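Reportajes | Consumo y hogar

El taller que no tira nada

En Lillau, un pueblo de 3.000 habitantes, el taller Nerari abre dos tardes por semana desde septiembre. Arreglan tostadoras, radios y lámparas. Cobran las piezas; la mano de obra, no.

Hasta ahora han entrado 276 aparatos. La avería más común es un cable partido junto al enchufe —cuestión de minutos— y la más ingrata, una carcasa sellada con pegamento. 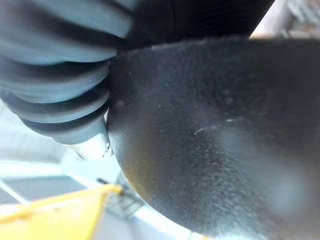 Una vecina comenta que llevó su radio sin esperanza y que en la tienda le pedían 45 euros por otra peor. El taller busca ahora un local mayor en la calle Bélanger.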